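Sestalent Tableware Project

The Sestalent Tableware Project is a student robotics project at the Cortés Technical School in Ulten. It is concerned with teaching robotic arms to pick up, carry and set down ordinary dishes, chiefly mugs and trays. The project is open to students in their last two years of study and counts toward the practical part of the automation course.

History

The project was started by Montserrat Cárdenas, a teacher of control engineering, as a replacement for an older exercise in which students programmed an arm to stack blocks. Early groups worked only with plastic cups. Ceramic mugs were introduced the following May at the request of the students, who considered the earlier task too forgiving. An internal report dated 2020-08-29 set out the present form of the course and gave it the name Sestalent.

Course of work

Students work in pairs. Each pair first guides the arm by hand through a set of recorded movements – known at the school as "runs" – and then uses the recordings to train a control program. A pair is expected to submit 64 usable runs before training begins. Runs in which a mug is dropped or knocked over are kept in a separate folder and may be used in the written report.

Much of the work depends on the view from a small camera at the wrist of the arm. At close range a mug can fill the middle of this view, with its open mouth toward the lens and the two gripper fingers on either side below it. Glints on the glaze and dark marks on the rim appear clearly at this distance, and students are asked to note such details when they label their recordings.

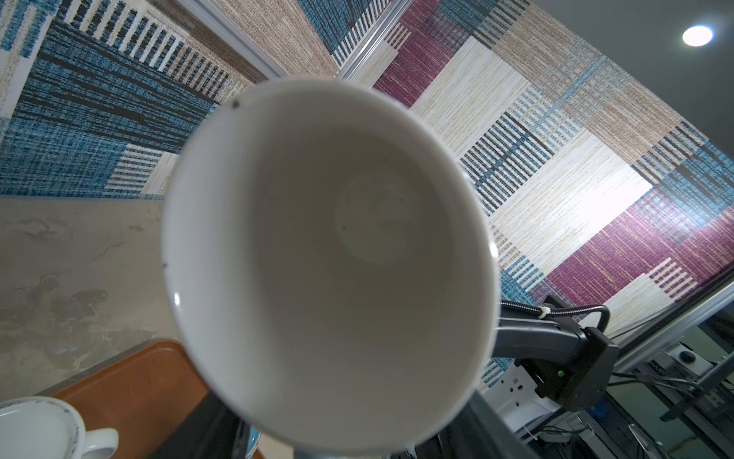 Assessment

The final grade is based on a demonstration, a written report and a short interview. In the demonstration the arm must move two mugs to positions chosen by the examiner. The use of recordings made by another pair is allowed if they are credited.

Perla Zamudio, a former student of the course, later prepared the labeling guide now used by all pairs. The guide runs to 47 pages and is revised at the end of each school year.

Related activities

The school also takes part in the Boneck Meeting, a regional open day for student automation work. Sestalent pairs may present there but are not required to do so.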